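Pre-trial inspection checklist, gripper and camera comparison (sim kitchen, door and cabinet tasks)
Plodero test group
Aug 27, 2023
Checked by: Marisa Caruso. Second check: Silviu Pop

Mark OK / FIX / N/A. Comments go under the item, not in the chat please.

SECTION A. Before the sim is started

A1. Controller build matches the sheet. OK
A2. Old logs moved off the run drive. OK
A3. Force limit loaded from file, not typed in. FIX
Comment: typed in again. Ketill to lock the field.
A4. Stop key tested from both keyboards. OK

SECTION B. Wrist camera
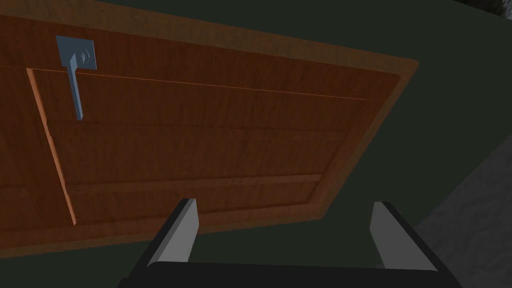

B1. Wrist cam mount angle. FIX
Comment: Skernumar preset is rolled too far for door work, Fiadzo preset not tried yet. Want the handle lower in view before the approach begins. With the fingers open down at the bottom and the lever way up in the upper left, the planner has a long reach to make and we lose sight of it on the turn. Try the Fiadzo preset, same start pose, same seed.

B2. Both fingers in view when fully open. OK
Comment: keep it that way if B1 gets changed. Rosalinda's scoring script needs both pads.

B3. Exposure fixed, auto off. OK

B4. Camera clock against controller clock. FIX
Comment: drift again after a long session. Restart between sets till Silviu has a patch. 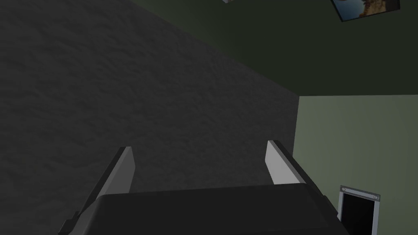

B5. Collision shapes switched on for fingers AND palm. OK
Comment: palm was off in the January trials and we got 105 passes that meant nothing. Check this one twice, don't trust the default.

B6. Open/close cycle, 3,000 steps, no load. OK for Fiadzo fingers. Skernumar fingers FIX, left one lags on closing. Might be the gain, might be the model. Ketill looking.

SECTION C. Head camera

C1. Head cam stream up before arms are enabled. OK
C2. Pitch and roll logged with every run. FIX
Comment: roll missing from the log header. Can't compare tilted and level sets without it, so no tilted runs get scored until its in.

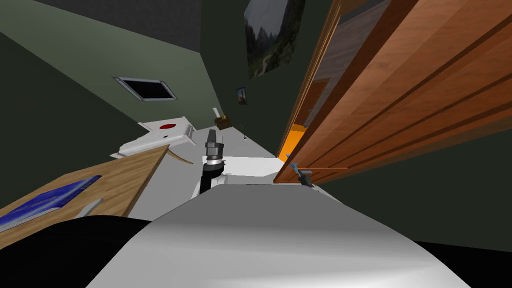
C3. Same view saved for both controllers. OK
Comment: Wemach controller writes its frames late, line them up by step number and not by time. Marisa has the script.

C4. Torso mesh visible, not hidden to get a better view. OK
Comment: leave it on. The real unit will block the view too and we'd rather know now.

C5. Scene reset puts everything back at start pose. FIX
Comment: worked on the Wemach side, other controller skipped a reset on 2 sets. Bin those sets. Sabina has the numbers.

SECTION D. Arms

D1. Joint limits read back after load. OK
D2. Wrist turn through 90 degrees, each arm alone. OK
Comment: bit jerky at the end of travel, within limits. Note it, carry on.
D3. Arms keep clear of each other. FIX
Comment: margin set too small for door reach with the other arm raised. Widen it and rerun D2 afterwards.
D4. Idle arm holds its pose while the other one moves. OK

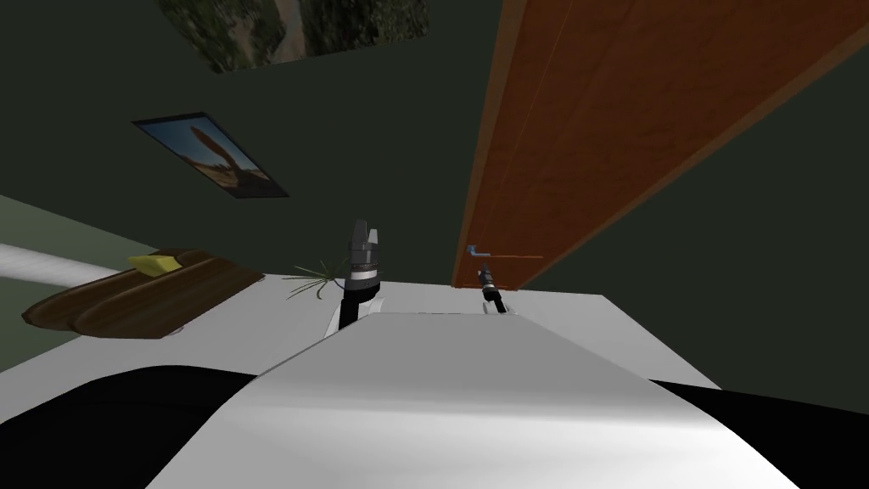
Head cam, item D4. One gripper raised mid-view, the other just under the door handle.

D5. Retreat path checked by eye before auto run. OK
Comment: do this every time, also when the colour flag says clear.

SECTION E. Sign-off

E1. All FIX items have a name on them. FIX
Comment: B1 and D3 don't. Silviu to take D3, B1 open.
E2. Comparision table started, one row per preset. OK
E3. Results saved to the shared drive in the Plodero folder, not on anyones desktop. OK

Status: HOLD on door runs until B1, C2 and D3 are closed. Camera-only runs can go ahead.

M. Caruso / S. Pop
Copy to: Sabina Kopecký, Ketill Ravn, Rosalinda Ocampo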